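Grumuvero comic archive, README

Version of Feb 7, 2023, kept by Armindo Frade

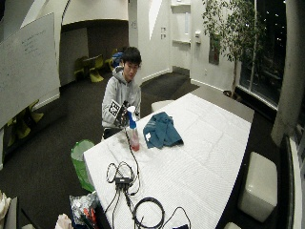

This folder contains the pages of my web comic Grumuvero and the small files that the site needs to show them in the right order. I write it for the two people who help me with the lettering, and for readers who asked to have the whole comic for reading without internet.

What is inside

pages: all the finished pages, one file for each page. The name has the chapter number first and then the page number, so 03-014 is page 14 of chapter three.
scripts: the text of every page, in plain text. Chapters one and two have only Portuguese text, I did not keep the English drafts.
extras: covers, sketches, and the short side story Preremden, which is not part of the main story and can be read at any time.
order.csv: the list of pages with the title of each one. The site reads this file, please do not sort it by hand.

Size of the archive

The comic has 800 pages in 7 chapters. Chapter five is much longer than the others. I wanted to divide it, but then all the old links from readers would go to a wrong page, so it stays long.

Names and spelling

The town is Alemneh, always with h at the end. In the early pages you will find it without the h. I corrected the scripts but not the drawings. The ship is called Pralenex. The story begins in 1976, and when a character says "the bad winter" it means the winter before that.

Updates

New pages go up 2 times a week. In March there will be a pause, because I must redraw the end of chapter seven and I cannot do it and also make new pages. After the pause the schedule is the same as before. The archive is packed again when a chapter is complete, so the site can be some pages ahead of it.

Known problems

Some pages in chapter two were scanned with low quality and the small letters are hard to read. Use the script file together with the page.
The cover of chapter four has the old logo.
In order.csv a few titles have a comma inside. They are between quotation marks, but some programs still cut them in two columns.

Use

You can read, print and share the pages with friends, if my name stays on them. Please do not sell them and do not put them on another comic site. For translations, write to me first, someone may already be working in your language.

If you find an error, send me the file name of the page and the line as it should be. The contact form is at the bottom of every page of the site.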